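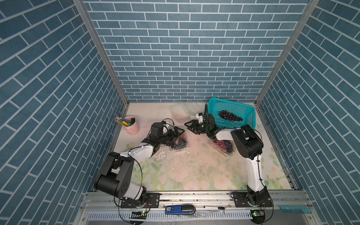
2 min read

Journal > House > Decorating regrets

My mum rang to say she'd found four rolls of wallpaper in the garage and did I want them. I did not. I drove over and got them anyway – this is how she wins.

Brick-print paper has followed me through three rentals. Blue, red, a sort of porridge colour in Ernstead. I've defended it to landlords and lost a bond over it. 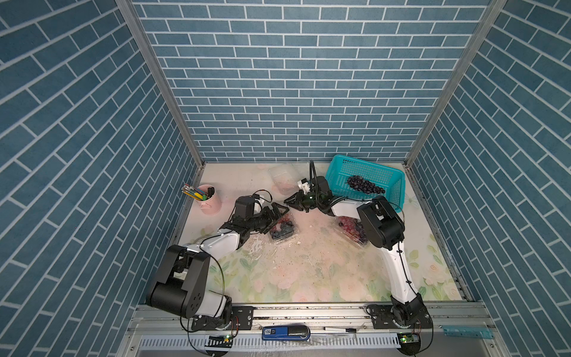
Jennylyn Villanueva

Roses are Mum's department. She favours them faded, on anything flat, and reckons they hide the crumbs. They don't, but I've stopped saying so at her table.

The new rolls turned out to be a green trellis, discontinued, with a small parrot every metre or so. I've put up two in the laundry. The parrots don't line up at the corner and one has lost his head behind the hot water pipe. Mum thinks it's gorgeous and has asked for the other rolls back.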